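The Lid Problem

I wrote the planner, so when the planner sulked it was me they rang. I should say that at the start, because Toivo tells this story in the canteen as though it all happened to him, and he leaves out the part where he was wrong.

Toivo Manninen and I had the end desk at Plirnent that winter. He did perception (what is the thing, where is the thing, which way up is the thing) and I did planning (how do I get from here to there without knocking over somebody's tea). Between us sat a bit of software called Gonden, which was meant to pass messages from his side to mine and mostly did. The customer was Barent. Barent wanted sorting. They wanted cups in one place, card in another, and anything see-through and worthless in the bin, and they wanted it by June, and we had all nodded as if June were a real place we might get to.

Everything went well until the clear plastic.

You have to understand how a camera feels about clear plastic. It doesn't see a thing, it sees the bin behind the thing, with a few bright lines floating about in front. Toivo's code would look straight at a lid and report, very politely, that there was nothing there. Then it would look again and report that there was a lid, but it was on the far side of the room. Then it would say both at once, and my planner, which is a trusting soul, would try to go to both places and stop halfway with a message I'd written myself at two in the morning a year before. The message said "no". Just that. I'd thought I would come back and improve it.

"It's your side," said Toivo.

"It's your side," I said.

We said this for most of a week.

On January 7, 2018 I came in early with a plan to win the argument. I had 193 runs saved from the clear plastic set, and I was going to go through every one with a biscuit in my hand until I found the line of his code that was lying to me. I put the kettle on, I took my shoes off under the desk (the heating was fierce on our side) and I started at run one.

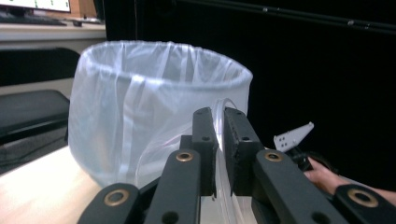
By run 29 I had stopped gloating. His numbers were jumpy, yes, but they jumped in a pattern. Whenever the fingers were open he lost the lid, fair enough. Whenever they closed on something he got it back, in the right spot, nearly every time, and then a moment later my planner threw it all away and asked him to start again from scratch. I scrolled up. I scrolled down. I ate the biscuit rather fast.

I'd put in a rule, you see. If the camera says the object has gone, drop the plan. It was a lovely rule for mugs! If a mug disappears, something has happened to the mug. But a lid disappears forty times on its way to the bin because that's what a lid does for a living, and every time it blinked out my code decided the world had ended and went home. The fingers knew perfectly well they were holding something. They were telling me so 200 times a second. I'd never asked them.

I sat there for a bit listening to the radiator.

Now, I could have fixed it quietly. I want that noted. The change was tiny: believe the fingers first, believe the camera second, and only give up if both of them say there's nothing there. I could have slipped it in under some dull title and let Toivo go on thinking the plastic had come right by itself. I had actually typed the dull title when he came through the door with snow on his hat.

"You've got your shoes off," he said.

"It was my side," I said.

He didn't take his coat off. He came round, leaned over my shoulder and read line 2407, where the rule was, with my initials next to it and a comment saying "obviously".

"Obviously," he read out.

"Yes, all right."

"No, it's nice. It's a nice comment." He pulled his chair over, still dripping on the carpet, and read it again. Then he went rather quiet, opened his own half, and showed me a rule he had put in months ago. If the planner drops the plan, forget the object. So mine had been telling his to forget, and his had been telling mine to drop, round and round, the pair of them being terribly considerate.

We took both rules out before lunch. Thibodeau, who ran the floor, wanted to know what we'd changed, for the Barent report, and Toivo wrote "improved trust between modules", and I let him have that one.

The message still says "no", by the way. I keep meaning to get round to it.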